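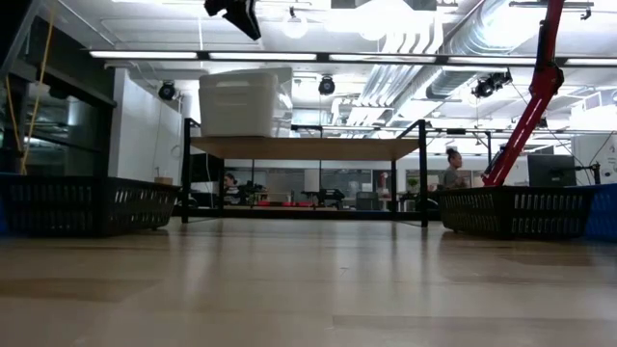
Isaksson Sparplan Plus
Festgeld und Tagesgeld in einem Konto

Mit dem Sparplan Plus legen Sie jeden Monat einen festen Betrag zurück und entscheiden selbst, welcher Teil davon verfügbar bleibt. Das Konto wird von der Oswood Bank geführt, die Beratung machen unsere Filialen in Grokberg und Lenel.

Mindestanlage: 300 Euro
Kontoführung: kostenlos
Laufzeit des Festgeldteils: 15 Monate
Zinsgutschrift: am Ende der Laufzeit

Der Tagesgeldteil kann jederzeit auf Ihr Girokonto überwiesen werden. Aufträge bis 14 Uhr werden noch am gleichen Bankarbeitstag ausgeführt. Beim Festgeldteil ist eine vorzeitige Kündigung nicht vorgesehen - bitte planen Sie diesen Betrag mit Vorsicht.
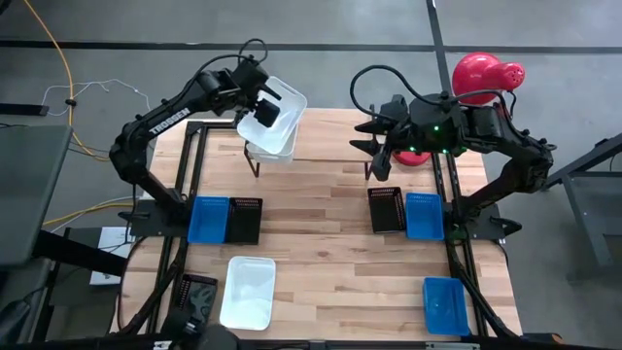 Foto: Isaksson / Bildarchiv

Für wen ist das Konto geeignet?
Für Kunden, die eine Reserve aufbauen möchten und kein Kursrisiko tragen wollen. Gemeinschaftskonten sind möglich, Firmenkonten zur Zeit leider nicht.

Eröffnung
Den Antrag füllen Sie online oder in der Filiale aus. Sie brauchen einen gültigen Ausweis und Ihre Steuernummer. Die Unterlagen für den Freistellungsauftrag bekommen Sie mit der Post - auf Wunsch auch elektronisch.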